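OK so a few of you asked about the sapphire ring I mentioned back in January. Settling in with tea because this is going to be a thread and I am very excited about it.

My grandmother's ring. Oval blue stone, old yellow gold setting, worn pretty much every day of her adult life. She always said it came from a little shop called McIver and that it was "nothing fancy." She paid it off over a whole winter.

When it came to me I put it in a drawer. For years! I figured it was lab-made, because everyone in the family figured that, and I think the whole theory came from one uncle who knows a lot about trucks.

Then a prong snagged on my sweater and I thought, okay, time to get it looked at before the stone ends up in a parking lot somewhere.

I took it to Ailsa Innes, who does repairs and appraisals out of a tiny upstairs place. She put it under the microscope and went very quiet, and then she said "come look at this."

You guys. SILK. That's the word for these super fine needles inside the stone, crossing each other, and when she moved the light they lit up like frost on a window. I had no idea you could see that much going on in something that small.

She explained that needles like that are a good sign of a natural stone, and that the fact they're still long and whole suggests it was never heated to a high temperature. Suggests! She was careful to say she wanted a lab to confirm it before she put anything in writing.

So off it went to the lab, insured, in a box inside a box inside another box. The wait was 17 days. I checked the tracking so often that my phone started suggesting it first thing in the morning.

Report came back: natural sapphire, no indications of heating. I read it standing in the kitchen with my coat on and then called my mom and just yelled.

A couple of people asked about cost. The report plus shipping and insurance came to just under $400. The prong work was extra, and she ended up redoing all 4 of them because the others were worn almost as thin.

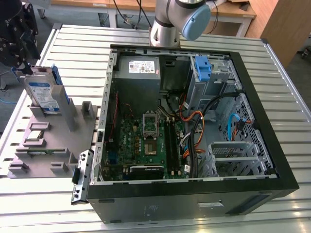

Also worth knowing: an ID report and an appraisal are different papers. The lab tells you what the stone is. It doesn't put a dollar figure on it. I needed the appraisal too for my insurance, and Ailsa wrote that up once she had the report in hand.

If you have something old sitting in a drawer, ask if they'll let you look through the microscope. Ailsa let me look for a good 12 minutes and answered every question I had, including the dumb ones.

And no, I'm not selling it! Three of you have asked. I'm wearing it right now, typing this, and it keeps catching the lamp.

Next up is the brooch from the same drawer. It has "Somholm" stamped on the back and I can't find a thing about it. If that name means anything to you, please please reply.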